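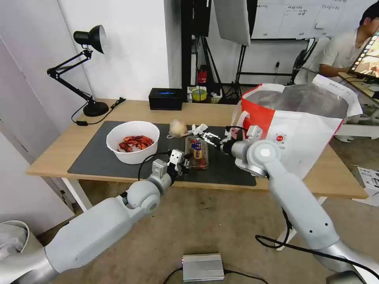
Workshop tips: practising with real food on the bench

Stivima is the student project at the Prernness Robotics Club. This term's task is moving shop-bought food between its container and a bowl with a pair of arms. We have used crayfish, buns and boiled potatoes. Crayfish are the hardest, as the claws and tails catch on each other and the whole pile shifts when one is pulled.

Before you start

Lay a mat over the middle of the table. Grippers come down harder than you expect and a bare top gets scratched. A dark mat also makes a white bowl easy to pick out.

Use a plastic bowl. We stopped using china in January.

Keep the food in the fridge until both arms have been homed and tested empty. Log the time it came out and throw it away at the end of the session. Food used for practice is not for eating, even if only one piece was touched.

Ask about shellfish allergies when people sign in. Anyone with one works on a different task that day, in the other room.

Setting out

Put the bowl where one arm can get to it without crossing the other. Tall things such as shopping bags go to one side. Move the bag if an elbow passes over it during the dry run.

Fix the lamp position and leave it. Cooked shells are shiny and a lamp moved halfway through gives you different highlights on every run.

Check cables with the arm at full stretch as well as at rest. A loop that hangs clear at rest can catch on the table edge later.

Picking up

Come down from above with the gripper open, and close slowly. Aim for the thick part of the body. Claws come off.

If the pile slides, stop and back the arm out the way it went in. Pulling sideways tips the bowl.

Work from the rim inwards when the bowl is full. The pieces at the edge have fewer others lying on top of them.

Clamshell lids spring back. Open the lid fully and crease the hinge by hand before the run, unless opening it is the task.

Cleaning up

Power down first. Wipe the fingers with warm water and a drop of washing-up liquid on a cloth, wrung out well. Never spray an arm. Get into the corners of the fingertips with an old toothbrush.

Wash the mat in the sink and dry it flat. Tie up the bin liner and take it outside the same evening. Shellfish left over a weekend will smell until Wednesday. 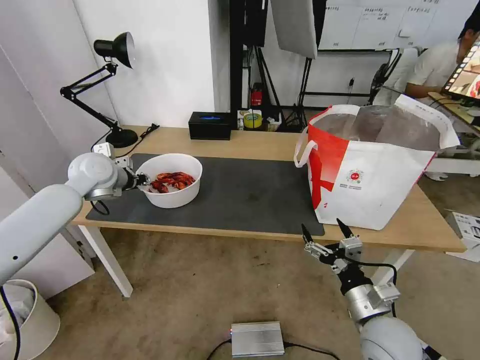 Amparo Cantero writes: we do a similar task at our school and found that rinsing the crayfish and patting them dry with kitchen roll helped a lot. The sauce was making the fingers slip. We also cut the long feelers off with scissors beforehand.

Reply from the club: thanks, we will try the kitchen roll. The feelers have to stay on under our rules for this term.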